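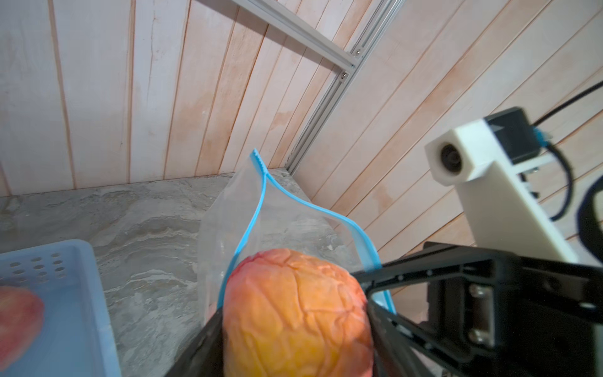 A mango at the mouth of a zip-top bag, with the blue fruit basket at left.

I used to be a bowl person. Fruit came home, fruit went in the big bowl, and by the end of the week I'd find something sad and sticky at the bottom (usually a plum). Then my neighbor Merja Heinonen started sorting hers the minute she got in the door, and I got nosy.

Her system is easy! Apples go in a basket with holes, so the air gets around them. Ripe mangoes get bagged and go straight in the fridge, one to a bag, and she squeezes the air out before she runs her fingers along the zipper. Hard ones stay out on the counter until they give a little near the stem.

And please don't panic over wrinkles. A mango with creased skin looks like it's past saving, but I've cut into plenty that were pure syrup inside – the smell at the stem end tells you more than the skin does. Sour or boozy, toss it. Sweet, get a spoon.

I've been at it since April and I'm down to 2 bag sizes, quart and gallon. The quart is a squeeze with a really big mango, so I reach for the gallon more than I expected. I rinse them and hang them over the faucet, which drives my husband up the wall.

Home | Kitchen | Garden | Weekend

More in Kitchen
Anneli Kallio's freezer shelf
Berries without the mush
Which drawer for the herbs?

Get our newsletter. Unsubscribe anytime.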